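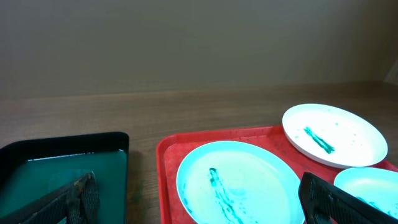 Figure 1. Used plates on a serving tray.

Unit 3: Clearing, Scraping and Dishwashing

Food Service Operations, Curkdale Evening Program
Instructor: Tomás Guerreiro
Handout for 22 August 2019

Read this before the session. Bring it with you, along with the sanitation sheet from Unit 2. The chemical sheet is separate and will be handed out in the dish room.

Where this unit fits

Unit 2 ended when the food reached the guest. Unit 3 picks up when the guest is finished and ends when the plate is back on the shelf. In most kitchens this part of the work gets the least training and the newest staff. It also uses more water and heat than any other step, and it is where most of the breakage happens.

Terms

Soil: anything on a dish that should not be there. Food, grease, sauce, lipstick, detergent film.
Scrape: removing loose soil by hand or with a rubber tool before any water is used.
Pre-rinse: spraying with warm water to remove what scraping left behind.
Dirty side / clean side: the two halves of a dish room. Items move in one direction only.
Dwell time: how long soil sits on a dish before washing.
Rewash: an item that comes out of the machine still soiled and has to go back to the start.

Clearing

Clear from the table to a tray or bus tub. Heavy items go toward the center and glasses stay upright. Do not stack plates in front of guests in table service. In cafeteria service guests usually return their own trays, so the sorting happens at the window.

Stack by size only after scraping. A plate stacked on top of food picks up soil on its underside, and the underside is what the pre-rinse misses. Students lose more points on this in the practical than on anything else.

Carry what you can set down safely with one hand. If you have to lean the load against your body, make two trips.

Dwell time and types of soil

Soils behave differently as they dry.

Starch (rice, potato, oatmeal, pasta water) sets hard. Soak in cool or lukewarm water.
Protein (egg, milk, cheese) cooks onto the plate if it meets very hot water first. Cool rinse, then wash.
Fat needs heat and detergent. Cold water spreads it.
Sugar dissolves easily unless it has been burned.
Pigment (beet, turmeric, tomato, food coloring) may stay in worn or scratched surfaces after the soil itself is gone. A stained plate can be clean, but it still should not go to a guest. Set it aside for the supervisor.

Mixed soils are the usual case. When in doubt, scrape well and start cool.

The three-compartment sink

1. Wash. Hot water and detergent. Change the water when the suds are gone or the water looks gray.
2. Rinse. Clean warm water, with no detergent carried over.
3. Sanitize. Use the chemical at the strength on its label and keep the item under for the full contact time. Check with a test strip at the start of the shift and again after each refill.

Air dry. Do not use a towel — a damp towel puts back what the sanitizer took off.

Machine washing

Rack plates facing the same way, one per slot. Cups and bowls go upside down. Flatware gets a flat rack on the first pass. Look at the wash and final rinse gauges before the first load and write both readings in the log. If the final rinse is below the number posted on the machine, stop and tell the lead. Running the load a second time does not fix a low rinse temperature.

Case: Rugemalira Hall

Rugemalira Hall is a residence dining room serving 270 lunches on a weekday. In January the kitchen manager noticed that the rewash pile was growing through the lunch period. The machine had been serviced and the detergent was correct. Trays were coming back faster than the window could handle them, and plates waited on the cart until the rush was over. By then the starch had set.

The manager moved one person from the clean side to scraping for the busiest part of lunch and put a soak tub for bowls at the window. Clean plates were then put away after the rush.

For discussion

What did the clean side give up under this arrangement?
Would the same change work in a restaurant with table service? Why or why not?
Where would you keep the rewash pile so that it gets noticed?

Assignment

Watch a dish return area for one meal period, at work or in the school cafeteria. Get permission first. Write one page on how items move from dirty to clean and mark any point where they cross back. A hand-drawn floor plan is fine. Turn it in at the start of Unit 4.

Practical check

Closed-toe, nonslip shoes are required. Aprons are provided. Long hair tied back, no rings except a plain band.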